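Why did the robot stop listening?

When you hold a cup, your skin tells you it is there. A robot has no skin. The robot at Nerncombe has two stiff fingers, and it practices inside a computer, in a room made only of numbers. In August it had a strange fault.

The task sounds easy. Go to the thing, close the fingers, lift it up, carry it away.
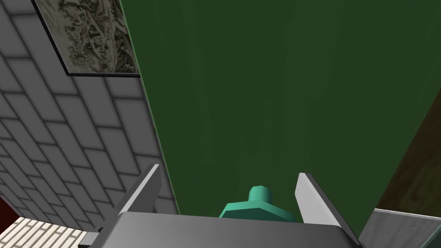
Fingers open, with the teal object between them.

The robot has a small program which answers one question: "Do I hold something?" The program was called Astow, and it checked only how long the fingers had been told to close. After that time it always answered yes. So even when the object slipped out, the robot traveled on, very sure of itself – and carried air.

The team let it try 470 times. In 45 of these tries it lost the object and did not know it.

In a computer room, this hurts no one. In a real kitchen, a glass could fall on somebody's foot. For this reason the engineers look for such faults in the practice room first. 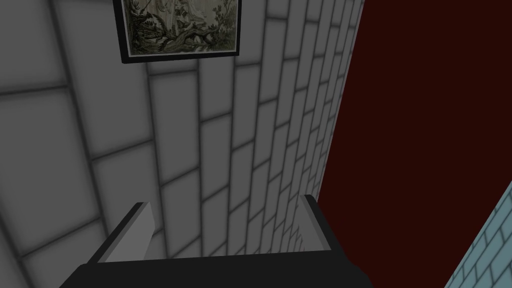 Maya wrote to us that her toy crane does the same thing, it goes up also when the hook has missed, and she wants to know if the robot can feel now.

Not in the way you feel, Maya. But the new program measures the gap between the fingers. If they close all the way and touch each other, there is nothing inside, and the robot must stop and go back to look.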